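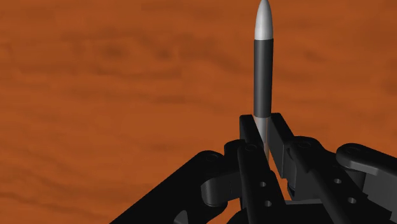
*Vue simulée – pince à deux doigts, objet type stylo tenu par la section basse, gris clair.*

# Druvik Saisie – module de prise d'objets fins

Module logiciel + jeu d'épisodes simulés. Pour pinces parallèles à deux doigts, objets longs et étroits : stylos, marqueurs, tournevis fins, tubes. Issu des travaux de Manaia Rutherford sur la prise en bout d'objet, repris et empaqueté chez Odera.

Version courante : celle de janvier. L'ancienne reste téléchargeable mais plus maintenue.

## Ce que ça fait

- Propose un point de prise à partir d'une seule vue couleur, caméra côté poignet
- Donne l'angle des doigts par rapport à l'axe de l'objet
- Refuse de fermer si l'axe est mal estimé (seuil réglable, voir plus bas)
- Sortie : pose 6D + ouverture + score de confiance

Pas de nuage de points en entrée. Pas prévu pour les ventouses.

## La méthode, en bref

Au départ, on visait le centre de l'objet comme tout le monde. Ça marche pour soulever. Pour écrire, pointer, insérer, beaucoup moins : la main gêne, la pointe se retrouve n'importe où. Rutherford a donc repris le problème par les coutures – les changements de diamètre ou de teinte le long du corps. Le réseau repère ces ruptures, puis cale le bord des doigts sur l'une d'elles. Sur le rendu en tête de page, les extrémités des doigts arrivent à peu près au niveau du bord inférieur du fût anthracite. C'est ce genre d'alignement qu'on cherche.

Deux étages :

1. segmentation de l'objet en tronçons
2. choix du tronçon + régression de la pose

Entraînement entièrement en simulation, sous Cislow. Textures de table tirées au hasard (bois, métal brossé, uni), éclairage idem. Les bois très contrastés restent pénibles, les veines sombres sont parfois prises pour une arête.

## Résultats

| | Druvik Saisie | Prise au centre |
|---|---|---|
| Essais simulés | 3 652 | 3 652 |
| Échecs | 593 | non publié ici |

Échec = objet lâché, ou pointe déviée de plus de 30 degrés pendant le transport. Critère sévère, on assume. La majorité des ratés vient des objets brillants vus de face : le reflet mange la couture et le premier étage fusionne deux tronçons.

Essais sur bras réel : en cours, chiffres pas encore propres, donc pas sur cette page. Pour la colonne de droite, voir le rapport technique, le protocole est un peu different et on préfère ne pas mettre les deux nombres côte à côte.

## Contenu du paquet

- poids des deux réseaux
- presque 3 000 épisodes simulés, images + poses + ouverture des doigts
- fichiers de scène Cislow
- scripts d'évaluation (les mêmes que pour le tableau)
- nœud de liaison pour contrôleur Jusside

## Réglages à connaître

`seuil_axe` – trop bas, la pince ferme sur du vide. Laisser la valeur par défaut pour commencer.

`marge_couture` – distance entre le bout des doigts et la rupture. À zéro on est pile dessus. Mettre un peu de marge si vos patins sont souples.

`troncon_prefere` – haut, bas, auto. En auto le modèle choisit le plus étroit qui offre assez de longueur.

## Limites

Objets transparents : non. Objets coniques sans aucune couture : le module retombe sur le centre, avec un avertissement dans le journal. Capuchons amovibles : attention, rien ne dit au modèle que ça se détache.

Un seul objet à la fois dans le champ. Le tri en vrac est sur la liste, sans date.

## Licence et commande

Gratuit pour la recherche académique, sur demande avec adresse d'établissement. Usage industriel : licence par cellule, devis auprès d'Odera. Le nœud Jusside est compris dans les deux cas, les mises à jours aussi pendant la durée de la licence.

Bugs et questions techniques : joindre le journal complet et la version de Cislow, sinon on ne peut pas rejouer l'épisode.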